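工单记录:右手食指回零偏差,抓取时偶发“手指未到位”报警
2026年4月16日
记录人:Manikandan Mudaliar
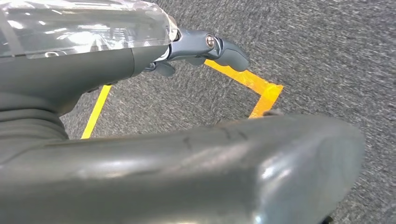

状态:已恢复使用,观察中
设备:Skallia 单元,右臂,五指手
控制软件:Trelen
优先级:中

一、问题是什么

上午开机以后,右手做回零,食指停的位置比零位多弯了一点。控制界面没有马上报错。但是到了放件的动作,手要张开,程序等食指的到位信号等不到,于是停下来,报警代码111,文字是“手指未到位”。按复位可以继续,再做几个循环,同样的报警又来。

我先说明一下,我的中文不是母语,有些零件的叫法可能和你们习惯的不一样。我说的“指根关节”是靠手掌的那一个关节,“中间关节”是它前面的那一个。如果有地方写得不清楚,请在工单下面直接问我。

二、开始时的情况

手腕计数器显示1,906个循环,是从上一次更换肌腱线以后算的。按照我们的保养表,这个数字还没有到检查的时候,所以我最初没有想到是机械的问题。

前一天晚班的交接本里没有写异常。Joana Fonseca 告诉我,她在下班以前给右臂换过防护套,换完以后只做了左右臂的慢速移动,没有做手的回零。这个信息后来很有用,我应该早一点问她。

三、我做过的检查

1. 重启控制器。
断电,等指示灯全部熄灭,再上电。回零以后食指还是多弯。结果:没有变化。

2. 检查零位文件。
我把现在的零位文件和备份的文件比较,两个文件完全一样,日期也对。所以不是有人改了参数。我没有用“重新学习零位”这个功能。如果机械上有阻力,这个时候重新学习,只会把错误的位置保存下来,以后更难找。请其他同事也不要先用这个功能。

3. 和中指交换驱动通道。
在 Trelen 的维护页面里可以把食指和中指的驱动通道临时交换。交换以后,中指正常,食指仍然有偏差。这说明驱动板没有坏,问题跟着手指走。做完以后我已经把通道换回来了,并且重新读了一次配置,确认是原来的顺序。

4. 断使能,用手活动手指。
这一步要先按急停,再把手的气源和电源都关掉,等候以后才可以碰手指。中间关节很顺。指根关节在伸直的最后一段有阻力,感觉是软的,像被布拉住,没有金属卡住的那种硬的感觉。松手以后,手指会自己弹回来一点。

5. 看电流曲线。
我让食指单独做慢速的张开和弯曲,一共11次,记录电机电流。弯曲的方向曲线是平的,和其他手指差不多。张开的方向,在快要到终点的时候电流升高,每一次都在同一个位置。如果是肌腱线磨损,我认为曲线应该是乱的,不会这么整齐。

6. 改变手腕的角度再试。
这是最关键的一步。手腕向下弯的时候,阻力明显变大。手腕放直的时候,阻力几乎没有,回零也正确。手腕向侧面转,阻力在中间。手指的机械不应该和手腕的角度有这么大的关系,所以我开始怀疑手腕外面的东西。

四、原因

防护套的前边缘装得太靠前。手腕向下弯的时候,套子被拉紧,它的边缘进到食指的指根关节后面,占了关节伸直时候需要的空间。手腕放直,套子松开,问题就没有了。

我看了备件盒,这一批防护套是 Fitport 的加长型。以前我们用的是标准型。加长型本身没有质量问题,它是给前臂比较长的机器用的。装在我们这台上面,如果还按照旧的习惯从手肘的固定环开始往前拉,多出来的长度就全部到了手腕这一边。

所以我不认为这是 Joana 的操作错误。保养说明里只写“套上并固定”,没有写前边缘应该在哪里,也没有写用哪一个型号。

五、处理的方法

步骤写得详细一点,方便别人照着做。

(1)程序停在安全位,按急停,关气源,关电源。在操作台挂上维修牌。

(2)打开手腕处的固定带,再打开手肘处的固定带。不要只松一边就用力拉套子,接缝容易裂开。

(3)把套子整体往手肘的方向退,让前边缘停在手腕法兰的后面,和手掌壳体之间留出两指宽的距离。多出来的长度在前臂中段折成平的褶,不要堆在手腕。

(4)先固定手腕的带子,再固定手肘的带子。带子拉到不滑动就可以,太紧会压到里面的线束。

(5)用手把手腕弯到向下的极限,再弯到向上的极限。每一个位置都用手伸直食指和中指,确认没有阻力。

(6)检查食指指根关节的螺钉。我用扭矩螺丝刀检查,没有松动,标记线也对齐。这一步和故障没有关系,但是套子已经打开了,顺便做比较省时间。

(7)上电,回零。回零以后在维护页面读食指的位置,和零位文件的数值比较。

六、恢复以后的测试

回零:连续做,食指位置都在允许范围以内。
电流曲线:张开方向终点附近的升高已经没有了。
手腕向下弯时的张开动作:正常,到位信号及时。
地面放件区:用慢速走完整的放件路线,没有报警。然后改到正常速度,也没有报警。
报警111:恢复以后到我交班,没有再出现。

放件路线里面,手腕向下弯得最多的地方就是接近地面的那一点。这可以解释为什么报警大部分在放件的时候出现,取件的时候很少。取件的架子比较高,手腕几乎是直的。

七、还没有完成的事情

保养说明需要修改。我建议加上防护套的型号、前边缘的位置,还有换套以后必须做一次手的回零,并且在手腕向下弯的状态下也要做一次。草稿我已经发给 Joana,请她从实际操作的角度看一下。

备件:柜子里还有2个加长型的套子。我在袋子上贴了纸条,写明安装的方法。标准型已经请采购询问 Varma,到货以后优先使用标准型。

左臂:左臂现在还是旧的标准型套子,我检查过,位置没有问题,不需要动。

肌腱线:虽然这次不是它的原因,食指在有阻力的状态下工作了一段时间,线可能多受了一些力。我把食指的肌腱线检查提前到下一次保养,已经写进计划。

八、回复

Joana Fonseca:
谢谢你的记录。我确认,换套的时候我是从手肘开始往前拉的,和以前一样。当时手腕是直的,看起来很平整,所以没有注意到长度不同。草稿我看过了,有一个建议:第(3)步的“两指宽”每个人的手不一样,能不能在法兰上做一个记号?

Manikandan Mudaliar:
同意。我会在法兰后面画一条白线,说明里改成“前边缘不超过白线”。画好以后我更新这个工单。

Joana Fonseca:
还有一个问题。如果报警111再出现,但是手腕是直的,夜班应该怎么做?

Manikandan Mudaliar:
那就不是同一个原因。请停机,不要反复复位,先保存电流曲线,再通知我。特别请注意不要重新学习零位。

Joana Fonseca:
明白,我写到交接本里。

Manikandan Mudaliar:
白线已经画好,说明的第(3)步也改了。工单先保持“观察中”,下一次保养检查完肌腱线以后再关闭。

相关工单
右手拇指回零时间过长
Trelen 维护页面:驱动通道交换后没有恢复
前臂防护套接缝开裂,更换记录
Skallia 单元放件高度重新校准
手腕线束固定夹松动
食指到位信号延迟,已关闭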